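Home Features Food Travel Archive Subscribe

The first thing you learn about the chestnut sellers of Zetcombe is that they don't agree on anything. Score the shell with a cross or a single slash? Soak first or go straight to the pan? Ask at one end of the market street and you'll have a firm answer, and by the time you reach the other end you'll have 8 of them, all delivered with a scoop of something hot to prove the point.

I went for a weekend and stayed 21 days. I'd do it again tomorrow!

The town has had a nut market since 1321, or so says the stone over the old toll gate, and the street still bends the way it did when carts came down from the hill orchards. Most of the stalls are small, just a drum, a grate and a stool. The Kovács stall is the one with the line. They roast over applewood, slowly, and they won't be hurried even when the rain comes in sideways and everyone is stamping their feet.

Callum McIver, who grows three old varieties on the slope above town, took me up to see his trees. He talks about them the way other people talk about their dogs. The Preltero is his favorite – a small, dark nut with a skin that slips off almost by itself, and a flavor somewhere between honey and baked sweet potato. It crops badly two years out of five. "I don't care," he told me. "You eat one and tell me I should dig them up."

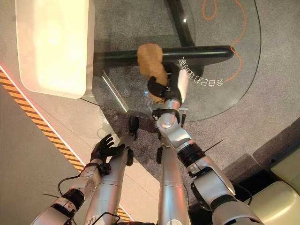 I ate a good deal more than one. Raw, they're crisp and a little bitter. Boiled with a bay leaf they turn soft and almost creamy, and Callum mashes them with butter and black pepper and puts them under a fried egg. I've made that at home every week since, with whatever chestnuts I can get, and it's still the best breakfast I know.

August is a wonderful time to walk the orchards, when the burrs are bright green and fat and the shade underneath is deep enough to nap in. For the nuts themselves you need to wait until fall. Go early in the day, wear shoes with thick soles (those spines go through canvas, believe me) and bring cash.

And save room for Zekero, the chestnut flour cake they sell by the slab near the toll gate. It's flat, brown and plain to look at, with rosemary on top and no sugar at all. I bought one piece to be polite, walked as far as the bridge, and went back for two more.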